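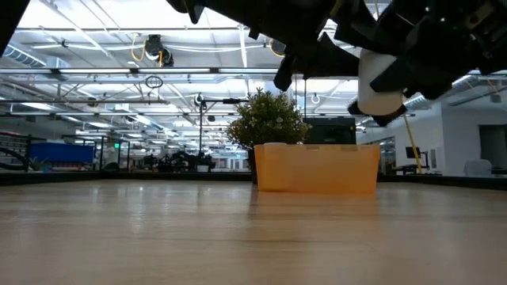 Nanstead Open Bin, small, orange: a long-term review

Posted 15th July in Storage and Sorting

I have been buying plastic bins for most of my adult life, and I'm a little embarrassed by how strongly I feel about them. My mother kept everything in shoe boxes with writing on the ends, and I think I've been running away from those shoe boxes ever since (lovingly, she was a wonderful woman, but you could never find the tape). So when Nanstead brought out their see-through colored bins last September I ordered 2 of them the same evening, one orange and one clear, and I've been meaning to write this up for months.

The bin is a plain rectangle with no lid, and the sides lean out a touch as they go up. You can get the same shape in gray and green, but the orange is the one I'd tell you to buy. Put it anywhere with decent light and it glows like a jar of marmalade! I had it on the shelf over my washing machine to begin with, where it looked like nothing much, and then I moved it out to the big wooden table and suddenly everybody who came by wanted to know where I got it.

What do I keep in it? At first it was seed packets and plant ties, then it was charging cords, and for one long weekend it was clothespins. Right now it does duty as the "deal with this later" bin, and for that job the tinted plastic is a real help. You can tell from across the table whether something is in there without being able to read every envelope, so it nags you politely. With the clear one I could see all my sins at once and ended up shoving it in a closet.

The leaning sides take some getting used to. They make it easy to reach in with a whole hand, and the bins nest nicely when they're empty, but you do lose a bit of room at the bottom, and two of them side by side on a narrow shelf will touch at the rims and leave a gap underneath. I had hoped to fit three across my hall shelf and had to settle for two and a small basket. Measure at the top, is my advice, and then measure again.

Cleaning is simple enough. Warm water, dish soap, a soft cloth. Please don't use the scrubby side of the sponge, as I did in the first week, because the scratches show up more in the orange than you'd think. Mine has a cloudy patch on one end that I now turn toward the wall. It hasn't cracked, though, and it has been dropped down the basement stairs with a full load of batteries in it.

I also tried the Gokimero stacking tub, which costs less and comes with a lid, and I can see why people like it. It's sturdier in the hand. The lid on mine never sat flat, however, and once a bin has a lid on it I stop putting things away and start piling things on top.

My one real complaint is the bottom. There are no feet or pads, so on a shiny tabletop it slides if you so much as brush it with your elbow. I stuck four little felt dots under mine and it has behaved since then. For the price I think Nanstead could have put those on for us.

Would I buy it again? I already have, a green one for my sister, and she keeps onions in it.

Four stars out of five, and it would be four and a half with the felt dots.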